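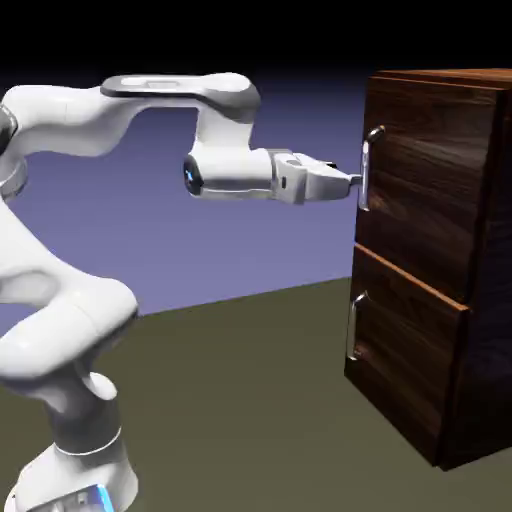
A dark wooden two-drawer cabinet. Small furniture will be accepted under the new booking system.

Clikthorpe households will have to book their hard rubbish collections from February, when the council ends the yearly kerbside sweep.

Each household will be entitled to two free collections a year. Bookings can be made online or by phone, and residents will be given a collection date when they book. Items can go on the nature strip from 5 pm the evening before and must be out by 6 am.

Council put out a survey on the change last winter and received 1,049 responses. Most people who replied wanted to choose their own date. The most common complaint about the old system was piles sitting on the street for weeks, often picked over and spread across the footpath before the truck arrived.

Illegal dumping was the other main concern. In the streets behind the Mussa shops, residents said trailers from outside the area were dropping off mattresses and tyres as soon as the sweep dates were advertised. With bookings spread over the year there will be no single date to advertise, and the council says anything left out without a booking will be treated as dumped. Fines of up to $2,000 will apply.

The collections will be carried out by Prorkex, which already empties the green waste bins in the eastern part of the district. The company will run separate trucks for metal, mattresses and everything else, so residents are asked to sort their items into piles before collection. A pile should be no longer than a parked car and no higher than the letterbox.

Furniture makes up the largest share of what is put out. Bedside cabinets, chairs, desks, bookshelves and small tables will all be taken, as will couches and bed frames. Drawers should be emptied and taped shut, and glass doors or mirrors need to be removed and wrapped. Wardrobes have to be taken apart if they can't be lifted by two people.

The trucks will not take paint, gas bottles, car batteries, tyres, concrete or household garbage. Paint and batteries can still be dropped at the Cindik Road transfer station at no charge during opening hours. Tyres are accepted there for a fee.

Furniture in good condition will be set aside for the reuse shed at Cindik Road, which is being extended to make room. Work on the slab has started and the shed will stay open while the new section goes up, although the entrance has been moved to the weighbridge side. Shoppers should follow the temporary signs and keep clear of the fenced area.

Tenants have the same entitlement as owners and don't need permission from a landlord to book. Units and flats with shared bins will be handled a little differently – the body corporate or managing agent will make the booking for the whole block, and the items will be collected from one agreed spot.

Residents who can't move items to the kerb themselves can ask for an assisted collection when they book. Crews won't enter the house but will collect from a porch, carport or open garage.

Bookings are expected to fill quickly at first, and the council is asking people to keep items inside until they have a confirmed date. A flyer with the phone number and a list of accepted items will go out with the next rates notice. Copies will also be available at the Clikthorpe and Mussa libraries.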